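How Does a TV Award Show Know Who Won?

By Natalia Lozano
January
80 shares | 2 comments

Have you ever watched someone on TV open an envelope and shout out a winner? It looks as if the answer was decided that very minute, but the work began months before - long before anyone picked out a sparkly jacket!

First, people who make shows send in their best work. For the Brokside Screen Awards last year, 1,466 shows and performances were sent in (imagine trying to watch all those before bedtime). Then the voters, who are mostly actors, writers, camera crews and other folks who make television, choose their favorites. The ones with the most votes are called nominees, and last year there were 271 of them.

Next comes a second vote. The votes are added up in private, and the names are sealed in envelopes that stay shut until the big night.
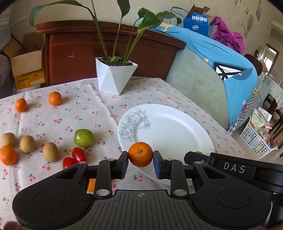
Estrella Robles told us that even the host has no idea who won, and that she practices saying every nominee's name out loud so she won't trip over any of them.

Related
Why Do Some Shows Have a Laughing Audience?
What Does a TV Host Do All Day?
Who Writes the Jokes?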